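I have been thinking about crumbs. Big subject, I know! But last April my neighbor Marites Lumanlan asked me to help clean up after a bake sale, and I went home with crumbs in my socks, in my sleeves and (I still don't understand this one) in my ear. So I got curious. Where do crumbs come from, why do they spread out so much, and what's the best way to get them off a table?

## What is a crumb, anyway?

A crumb is a tiny piece of something baked. Bread, crackers, cookies and toast are all full of little air pockets. The walls between the pockets are thin, and in dry food they're brittle too, so when you bite or snap it, the walls crack and little bits come flying off.

Try this over a plate. Break a piece of soft, fresh bread in half, then break a cracker in half. The bread stretches and tears. The cracker goes SNAP! Now look at the plate and see which one made the bigger mess. My cracker won by a mile.

I have a friend named Radymyr Karpenko who bakes rye crispbread, the super crunchy kind. One evening he and I broke up a whole piece over a dark tray and counted the crumbs, just to see. We got to 866 and then he sneezed. We did not start over.

## Why do they go everywhere?

Crumbs are so light that hardly anything is needed to move them. A puff of air will do it, or a sleeve sliding by, or you putting your cup down too hard. On a smooth tabletop there's nothing to grab them, so they skid along like kids on an icy pond. On a tablecloth they get caught in the threads, and you have to take the whole cloth outside and shake it.

They also love to stick to damp things. If you wipe dry crumbs with a very wet cloth, some of them turn to mush and you end up painting the table with cookie. Yuck. That's why I like to sweep first and wipe second.

## The brush and the dustpan

My favorite tools for this job are a little brush and a dustpan. They work as a team. The brush has lots of bristles, and each one bends when it touches the table and then springs back. All those little bends push the crumbs along without squashing them. The dustpan has a thin front edge so the crumbs can ride up over it, and sides so they don't roll right back out.
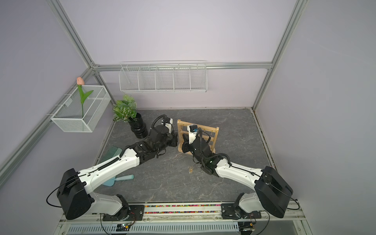 *Crumbs, or some such debris, on a gray marble-patterned table, with a light blue dustpan and a pale green brush over on the left.*

If you want to have a go at home, this is how I do it:

1. Move cups and plates out of the way first.
2. Start at the far side of the mess and brush toward yourself. Short, slow strokes! If you flick the brush, the crumbs jump.
3. Get them all into one small pile.
4. Lay the dustpan flat, with its front edge pressed down on the table.
5. Sweep the pile in, then tip the pan back a little so everything slides to the deep end.
6. Carry it level to the trash can and give it a tap.

You'll probably see a thin line of dust left where the edge of the pan was. Everybody gets that line. Pull the pan back a tiny bit and sweep again, and the line gets smaller — I usually need 2 tries.

No dustpan? A stiff piece of card works pretty well. You can also hold a plate just under the edge of the table and sweep the crumbs onto it, but ask somebody to hold the plate for you the first time.

## One more thing to try

Sprinkle a pinch of dry crumbs on a plate and a pinch of sugar next to it. Brush each one gently with a clean, dry paintbrush. Do they move the same way? Which one rolls and which one slides? I have my own guess, but I'd like you to test it before I say, and please don't eat the results if the brush has ever met any paint.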